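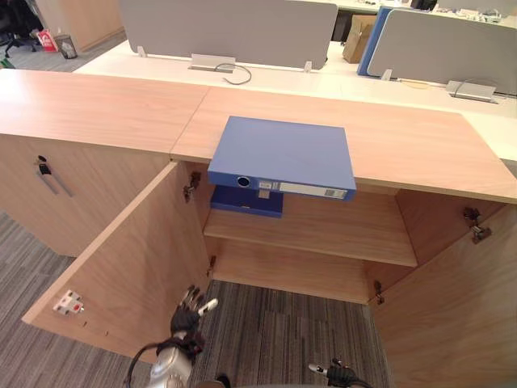 Figure 4. Head camera view of the cabinet task. One binder lies on the cabinet top, a second on the shelf inside.

4.2 Binder task
The student teams in the Gamton course worked on a single shared task: move a lever-arch binder between the cabinet top and the inner shelf. Each team recorded 40 teleoperated episodes and trained one policy on them. Training ran for 200 epochs with the Trota baseline settings.

Both doors are open at the start of an episode, so door handling is not scored. The shelf binder is partly hidden by the front edge of the top (Figure 4) - two teams cropped the input to the lower half of the image for this reason. An episode ends when the binder is released or after 14 seconds. Scoring follows Section 3.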